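Blog > Tenancy Notes > Charges and Arrears

Last updated: December

A Service Charge Correction at Vestbridge, and What Tenants Should Keep on File

Readers who rent at Vestbridge will have received a second letter from the managing agent, Tzavaras, concerning the heating portion of the service charge. I have been asked by several households to set out what the letter means. The following is my own reading of it. I do not act for the agent or for the owner.

The building has 36 apartments. Under the lease, the cost of running the shared boiler is divided by floor area and billed with the rent. When the accounts were moved to the Flurnov billing system in the spring, the areas for two apartments on the fifth floor were entered against the wrong doors. Apartment 501 was charged at the rate for a three-bedroom unit, and apartment 508, which is the larger of the two, was charged as a studio.

The tenant of 501, Efthymia Kourkoulas, queried her first bill by telephone and was told that the figure would be reviewed. She continued to pay the amount she had always paid. The system recorded the difference as arrears each month, and in the fall it issued a notice giving her 30 days to settle the balance or face proceedings for possession. No member of staff had read the notice before it was mailed. Ms. Kourkoulas has permitted me to mention her case here and has read this entry in draft.

Tzavaras has now withdrawn the notice in writing, removed the late fees and corrected the floor areas. Its letter to all tenants confirms that apartment 508 will not be asked to make up the earlier shortfall. I consider this a fair result, although it took four letters to obtain it, and the apology was addressed to "The Occupier."

Certain points in the matter are of wider use. The first concerns telephone calls. A query made by telephone left no trace on the account, and the person who handled the arrears had no means of knowing that the charge was in dispute. Any tenant who questions a bill should do so by letter or email, state the apartment number and the month, and keep a copy.

The second concerns the schedule of floor areas, which is attached to the back of most leases in the building. Mine had become separated from the rest, and I found it in a box of appliance manuals. 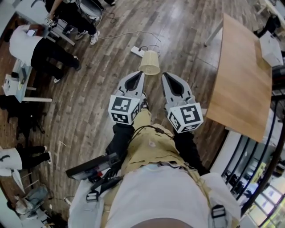 The schedule should be compared with the area printed on the second page of the bill. The two figures ought to match exactly. Where they do not, the lease prevails, and a written request for correction may be sent to the agent's office.

Mounir Mansour, who handles accounts for Tzavaras, has told me that requests received by noon on a Friday will be included in the next week's review. Tenants should enclose a copy of the schedule and retain the original.

A number of readers have asked whether they may withhold the heating charge until their own figures are checked. I would advise caution. The lease treats the service charge as rent, and an unpaid sum may be pursued in the same way. Payment may be made with a short note stating that the amount is disputed, and the note should be dated.

I have not yet received a reply on the question of interest for tenants who overpaid. When the agent's answer arrives I will add it to this page.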